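PLIVBERG TOY LIBRARY OPENS ITS SORTING ROOM TO FAMILIES

Community toy service invites neighbours to help ready its shelves for winter borrowing

PLIVBERG, 8th May – Families who have borrowed from the Plivberg Toy Library over the years will know the front room very well, with its low shelves, its button-eyed bear on the counter and its perpetually full returns trolley. Far fewer of them have seen the room behind it, where everything that comes home from a borrowing, and everything that is kindly given to us, has its turn in the sorting bin before it goes anywhere near a shelf. From the first week of June that room will be open to visitors for the first time, and we would dearly love to see you there.

The library now looks after 3317 toys, games and puzzles, and lends them to households right across Plivberg and the neighbourhoods on either side of the river. Many of the favourites are small ones: beaded rings, rattles, little cars, stacking pieces and the odds and ends that belong to bigger sets. They are also the things most likely to go wandering, and a good part of every sorting session is spent working out which piece belongs with which box.

"People tend to picture toy sorting as a big heap on a table and someone with a cup of tea, and there is certainly some tea involved," said Araceli Salinas, coordinator of the Plivberg Toy Library. "But it is lovely, absorbing work. You pick up a bead ring and you remember the baby who had it last winter, and then you find the missing wheel from a truck that has been sitting in the mending drawer for months, and the whole afternoon is made."

The big grey bin is the heart of the room, and it shows its years. Its floor and sloped inner panel have taken on plenty of scuffs and scratches, and we have grown rather fond of them. Small items are spread out across the bottom where they can be seen one by one, then moved along to be checked, matched up and put away. 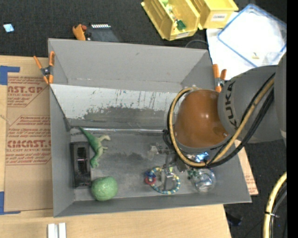
A beaded ring in teal-blue and pale yellow in the grey sorting bin, with a clear rounded container near the front.

Visitors in June will be able to follow a toy through each stage, from the bin to the mending bench and on to the labelled tubs where sets are stored. Children are welcome at every step, and there will be a special low table, set up by our friends at Vincze, the woodworking group two doors down, where younger visitors can match loose pieces to their pictures. Anyone who has found a mystery piece behind the couch at home is encouraged to bring it along, even if it has been there for a very long while – we may well have the rest of the set.

The opening also marks the beginning of our winter donation drive. We are hoping to gather 200 toys in good condition, with a particular wish for things suited to babies and toddlers, as our waiting list for that age group has reached 89 families. Toys can be dropped at our front counter during opening hours, or at Billisport, the sports shop on the corner, which has generously given us a shelf beside the door.

"My grandchildren had half their childhood out of this library, and I don't believe we ever bought a jigsaw," said Zdenka Popescu, who has been borrowing from the service for 17 years and will be helping at the mending bench in June. "I am pleased that people will get to see the back room. It is my favourite part of the building, and I always come home having learned what some peculiar little piece of plastic is for."

Light refreshments will be provided by Jikis, whose cheese scones need no introduction to anyone who has been to one of our birthday mornings. Entry is free and there is no need to book, although larger groups such as playgroups and kindergartens are asked to let us know ahead of time so that we can make room for prams in the hallway.

Donated toys should be clean and complete where possible. We are unable to accept soft toys or anything battery-operated at present, but are always happy to talk over an unusual item at the counter.

About the Plivberg Toy Library

The Plivberg Toy Library is a not-for-profit community lending service for families, carers and early childhood groups. Members may borrow toys, games and puzzles for up to three weeks at a time.

Media enquiries: Araceli Salinas, Coordinator, Plivberg Toy Library

ENDS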